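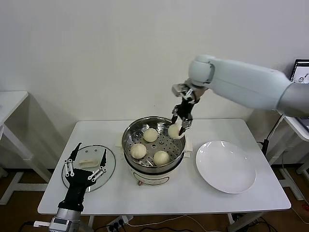 The dignity of the bun

I have spent much of this year watching machines pick up lunch. In May I joined the group at Woltside that gathers examples for a learning system, and my contribution so far has been buns. A pair of grippers, a steamer, a plate, and somebody like me at the controls, moving things from one to the other until it counts as data.

People hear "learning system" and imagine something brooding in a basement, teaching itself chess. Ours learns the way a nephew learns to lay the table. You show him, he gets it wrong, you show him again, and you try to keep your voice level. We had 749 usable examples by Jul 15, 2022, and I could tell you who drove most of them by the sighing on the audio.

My complaint is with the word usable. Lorenz Trummer, who decides what goes in the bin, likes a tidy run: arm comes down, fingers close, bun goes up, bun goes to plate, everybody home. A run where the operator dithers over the basket and comes at the bun from the wrong side is marked as poor and thrown away. On a bad afternoon we lose four in six like that.

I think he's binning the good stuff. A person taking a bun out of a steamer dithers all the time. The bun is soft, the rim is in the way, its neighbours are leaning on it. You go in, think better of it, and go in again from the left. If the machine only ever sees people who got it right first time, it will have no idea what to do on the day it doesn't, and I have met the machine, so I know how many of those days there are going to be.

Lorenz says that if you feed it dithering you get a robot that dithers. He has a point, and he has three years on me at this. An early batch we called Gruber was full of my hesitations, and the arm trained on it hung over the basket like a man choosing a sandwich with a queue behind him. I was rather moved. Lorenz deleted it.

So my proposal is a modest one. Keep the wobbly runs, so long as they end with the bun where it should be, and label them as wobbly. Throw out the ones where the operator was checking a phone. The label costs us a keystroke. Mastent, the tool we use for sorting runs, already has a notes box, which at present holds a good deal of swearing and one recipe.

The next batch is called Guvov and starts as soon as we agree on the rules. I've asked for a column marked "recovered". Lorenz has asked for a column marked with my initials.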